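Home | Rooms | Fabrics | Windows | Glossary | Search

Sheer curtain

A sheer curtain is a light, see-through window covering made from thin or openly woven cloth. It softens daylight and blurs the view into a room while still letting a good deal of sun come in. Sheers are among the most useful fabrics in the house, and a plain white set can change the feel of a room more than a new coat of paint!

Weave and fabric

Most sheers belong to one of two broad groups. Smooth sheers, such as voile and organza, use very fine threads set close together and look almost like mist when they hang. Open-weave sheers use thicker threads with visible gaps, so the cloth has a grainy, homespun look. Hold an open weave up to the sun and the grid comes alive, every crossing thread drawn in fine detail (this is the great pleasure of the type, and many owners never bother with a second layer).

Fibers include polyester, cotton, linen and blends of these. Polyester keeps its shape and dries quickly. Linen wrinkles easily and has small lumps in the yarn, called slubs, that show up nicely against the light.

Panels and fullness

Sheers are sold by the panel. Small windows usually take two, and wide windows or glass doors often take four or more. Fullness is the total width of cloth compared with the width of the rod. A window 62 inches wide looks skimpy with flat cloth and lovely with twice its own width gathered across it. Open weaves can be hung a little flatter, which lets the texture show.
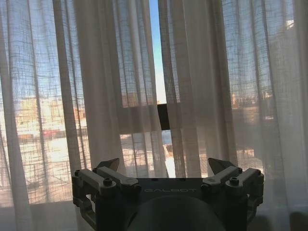 Four white open-weave sheer panels at a bright window.

Hanging

Rod pockets give soft gathers, grommets give deep, even waves, and hooks on a track glide best of all. The Okside pattern, an open weave first sold in June by the Flotow mill, comes with a plain tape heading that accepts hooks or a rod. Panels may stop at the sill or fall to the floor. Floor-length sheers look best when the hem just clears the boards, and a small weight sewn into each corner helps them drop straight.

Care

Sheers collect dust faster than heavy drapes, and white ones show it. Most polyester and cotton panels can be washed on a gentle cycle in cool water, then rehung damp so that the creases fall out. Open weaves snag on rings, zippers and cat claws. A pulled thread should be eased back with a blunt needle and never cut. Linen may shrink by up to 8 percent in its first wash, so careful sewers wash the cloth before hemming.

See also: Café curtain; Drapery lining; Voile; Window scarf

Last edited Nov 18, 2021
Contact | © Carrillo Home Encyclopedia | Back to top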